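About Mensah Play Kitchens
Print this page | E-mail this page

Most toy companies will tell you their products build confidence and spark lifelong curiosity. We have read a lot of that sort of thing and never seen much to back it up. We sell toy kitchen things to nurseries, playgroups and the odd grandparent. Whether a toaster makes a child cleverer is a question we leave to others.

The company began in January, in a unit in Prelov that was too cold for anyone to stay long. Aranka Antal had spent 18 years buying for nurseries and was tired of catalogues in which every item was "best-selling". Her first list had nine lines on it. Five of them are still sold. The others were dropped, mostly after complaints we agreed with.

We don't do sets of 1000 pieces. A big number looks good on a box, but it usually means a great many peas. Give children a toaster and a cutting board and they will get on with breakfast. They will also put the wrong things in the toaster, whatever the leaflet says.

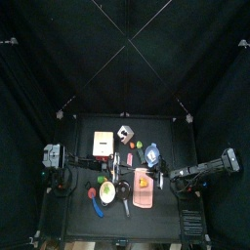 Cream toy toaster and pink cutting board, with other toy kitchen items.

Colours are a sore point. We are often asked for a "calming" range, and we have yet to be shown what a calming toaster does that a bright one doesn't. Pink stays on the list for the plain reason that people order it. If your setting wants something else, ask, and we will tell you if we can get it and what it costs.

We sell through the Himier showroom and by post. We have no loyalty scheme and no newsletter. Returns are taken if the thing is broken or you simply don't like it, though you pay the postage in the second case.

Page last checked 5 July 2019.

Print this page | E-mail this page

Related pages
Delivery and returns
Why we stopped selling the Witia tea set
How to clean toy food
Finding the Himier showroom
Prices for nurseries and playgroups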